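Chapter 6
Small Containers and the Work Surface

Storage begins with the surface on which items are sorted. A light, plain tabletop makes small goods easy to find, and a shallow open tray holds parts that would otherwise roll. 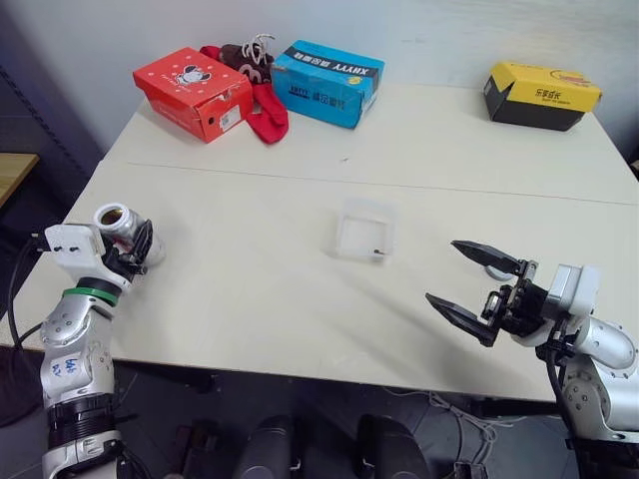
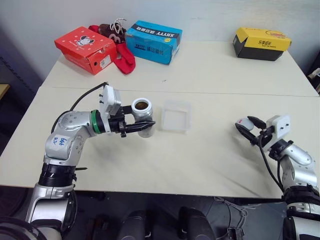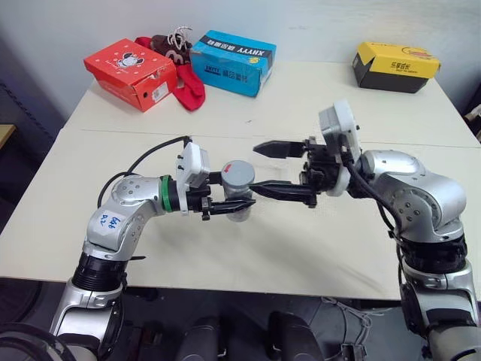 Small items at a white table, with three shoeboxes to the rear in all three views.

Cylindrical items are treated first. They stack poorly on their sides and waste space in square trays — a loss worked out in Section 6.2. Boxes follow, graded by footprint and lid type. The Baert method of grading is used throughout. Readers should review the units in Chapter 2 before starting the exercises.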